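Home | Guides | Supplies | Contact
Print this page | E-mail this page

4. Refilling the staples

Before you start, put the Stornix sheets to one side of the table, so the work area is free. Use only the staple size given on the label of your stapler.

1. Hold the small box with one hand and open it with the other.
2. Take out one strip. Do not pull hard – the strip can break.

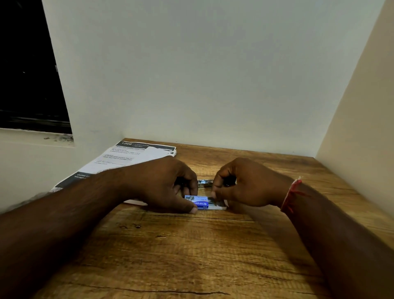
Fig. 4. Blue kangaro box, held with the left hand.

3. Open the stapler and lay the strip inside, points down.
4. Close it and make 2 tests on waste paper.

Caution: Keep loose staples away from children.

Note: One staple holds up to 30 sheets. For thicker sets ask Marisa Palumbo for the Grustlow clips, order number 228.

Last updated: August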